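Power strips and extension cords, sorted at last

March 3, 2018

I spent most of the morning on the power strips. It was on my list from last August, when I moved the desk to the other wall and ran everything off one long extension cord "for now." For now lasted through the winter.

The job was bigger than I thought. I went through the whole apartment first and pulled out every strip and extension cord that wasn't in use, and put them in a pile on the rug. Then I unplugged the ones that were in use, one at a time, and added them too. The refrigerator and the router stayed plugged in. Everything else got turned off for a few hours, including the clock on the stove, which I still have to reset.

What was in the pile: the strips from the desk, a short one from the kitchen counter, the long extension cord, two brown cords that I'm sure came from my last apartment, and an outdoor cord in orange that I have used once, for a hedge trimmer, in a yard I no longer have. Also a flat strip made by Fakico that came in a multipack. I remember buying the multipack. I don't remember where the others in it went.

I started with the brown cords. They are the old kind with two-prong plugs and a small block at the end, and one of them was stiff where it had been bent behind a bookcase. I didn't test it. A cord that has gone stiff goes out. The other was softer but had a cut in the covering near the plug, so that one went too. Our city takes cords at the electronics drop-off, and I have a paper bag by the door for that.

Then cleaning. I had never cleaned a power strip before and I was surprised at how much dust they hold. They are on the floor and everything falls into them. I did it this way:

Unplug the strip from the wall and take everything out of it.
Turn it over and tap it on a newspaper.
Go over the outlets with a dry paintbrush, a cheap one with stiff bristles.
Vacuum up what comes loose, using the narrow attachment.
Wipe the outside with a cloth that is barely damp and leave it to dry before it goes back in the wall.

No spray of any kind. I wiped the cords too, pulling each one through a folded cloth from one end to the other. It's a good way to find damage, as you feel a nick before you see it. The cloth came out black after the first one.

The kitchen strip had something sticky on it that I think was syrup. It came off, but I've decided there won't be a strip on the kitchen counter anymore. The toaster and the kettle are the only things that need to be plugged in there, and there's a wall outlet with room for both. I had the strip there for a radio that broke two years ago. I kept the strip and threw out the radio, so the kettle ended up on it. The kettle should go straight into the wall anyway. Same for the space heater.

After cleaning, I laid each one out on the table to see its full length and let the bends relax. I'd recommend this step. A cord that has been wound up tight for a long time wants to stay that way, and if you run it along a baseboard like that it lifts off the floor in loops. The white ones seem to be worse than the black ones. I laid them in a loose curve, turned them over, and left them while I had lunch. One still has a wave in it close to the plug end, and I expect it always will.

I also labeled them. I've seen people use bread bag tags for this, and I tried it, but the tags slide. What works is a piece of white cloth tape folded over the cord so the two sticky sides meet and make a flag, then a laundry marker. I put the flag at the wall end and wrote the room and the length in inches. The long extension cord is 300 inches, which I measured twice, and I had been telling myself it was much shorter than that. No wonder there was so much of it behind the desk. I replaced it with one that is 100 inches long and that reaches from the outlet to the back leg of the desk with enough left over that nothing pulls.

For plugs, I did the same kind of flag with the name of the thing on it: lamp, printer, speakers, phone. I have three black adapters that look alike and only one of them is for the printer. In the past I found out which by unplugging them and waiting to see what went off.

Now the desk. I had a few ways I could go with the strip here, and I've tried most of them over the years.

On the floor is easiest and it's what I've always done. You kick it, it collects dust, and you're on your knees every time you want to plug something in. The vacuum cleaner bumps it.

Screwed to the underside of the desk is neat and I know a lot of people like it. I did it at the last place. The problem I had was that plugs hang down from it and work loose, and the big adapters don't stay in at all. I also can't see it without getting under there, so I never turn it off.

In a box is what I did next. I bought one of those cable boxes, a Serero, the medium size with a slot at each end. It looks good from the outside. The lid only closed if I left out one of the adapters, and the inside got warmer than I liked. It holds batteries and light bulbs now, and it's good for that.

This time it's going on top of the desk, at the back, where I can reach it. I used to think a strip on the tabletop looked messy. What looked messy was the cords, mainly, and once those were the right length I didn't mind the strip. I'll be able to see if it's on. The things I plug and unplug every day are the phone and the laptop, and those are now at arm's reach. The lamp, printer and speakers use the outlets on the wall side, so their cords go straight off the back edge and down.

To keep the strip from sliding I put hook tape under each end. The adhesive kind I bought at Pidinero, in the aisle with the picture hangers. It comes in a roll and you cut it to length. I'd had a bad experience with double-sided foam tape that took the finish off a shelf when I removed it, so I tested a small square on the inside of the desk leg first and left it on overnight. It came off fine, with some gum left behind that rubbed away with my thumb.

For the cords going down the leg I used cloth ties, the wrap-around type, one near the top and one near the floor. Don't pull them tight. I left enough space to slide a finger under. I've stopped using plastic zip ties for this. You have to cut them off whenever you add something, and I've nicked a cord that way – I found the nick this morning, so that cord is in the paper bag as well.

A note on slack, as this was the part I fussed over most. If the cord leaves the strip and makes a sharp turn down right away, it strains the spot where it enters the strip. All the worn spots I found this morning were there or at the plug. So I let it run flat for a while first and then take a wide turn before it goes over the edge. It takes up a bit of room on the desk. I think the cords will last longer this way, and it's easier to wipe under a wide loop than under a tight bundle.

The spare cords had to go somewhere. They used to be in a drawer, all together, and every time I wanted one I got four. I've now coiled each one loosely in a circle, closed it with a cloth tie, and hung them on the hooks inside the closet door, longest on the left. The hooks are from an old Workneh coat rack that I took apart. The orange one is too heavy for the door and sits on the closet floor. I might give it away.

There's still the lamp in the bedroom, which has a cord so short that it needs an extension of its own, and I haven't found one I like. The ones at the store were all either much too long or had a flat plug that doesn't fit behind the nightstand. I'll keep looking. If I can't find one I'll move the lamp.

I'm also not done with the adapters that don't belong to anything. There's a shoebox of them. I went through half and matched two, one to an old camera charger and one to a set of string lights that I had assumed were dead. The rest have voltages printed on them in gray on black, in a size I can't read without a flashlight. That's for another day.

All of it took from breakfast until the middle of the afternoon, with a stop for lunch. The laying out is what takes up space, so clear the table first if you plan to do it. A light-colored surface helps a little too, for spotting dirt on a white cord.

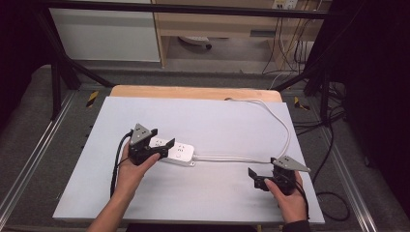 Next is the cabinet with the light bulbs in it, and the shoebox if I feel up to it. The electronics drop-off is closed tomorrow, so the bag will have to wait by the door until I have a weekday free.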